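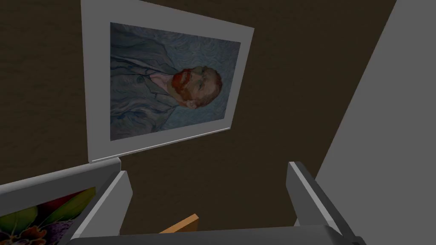
4.2 Where the chores went wrong

I went into this part of the study pretty optimistic, so let me get the bad news over with. We gave Clirnen, our household planner, 36 simulated rooms and asked it to do the kind of tidying I do on a Monday night without thinking (putting things back, mostly). Over 1,145 attempts it finished about half, and the misses bunched up near walls and corners. Open floor was easy! Get the arm close to a wall, though, and the planner starts fussing over its angle of approach, backs off, tries again and runs out of time.

Figure 5. Wrist view with the gripper open, facing a room corner. 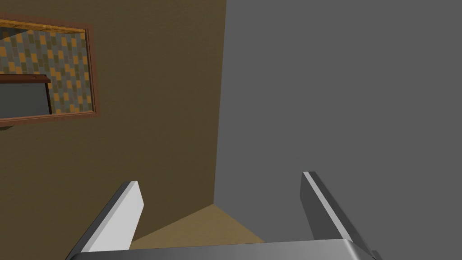

Evelien Brouwer thought the time limit was just too tight, so we gave the Bernine rooms five extra tries each. That helped a little with reaching and hardly at all with letting go of things neatly, which I still find funny, given how much of our code is about grasping. The Riltside rooms were worse, and I don't have a good explanation yet. My hunch is that Yule, the older planner we compare against in Section 5, does better there simply by moving slower. So would I hand over my own living room? Not this year, but I'd let it have the hallway.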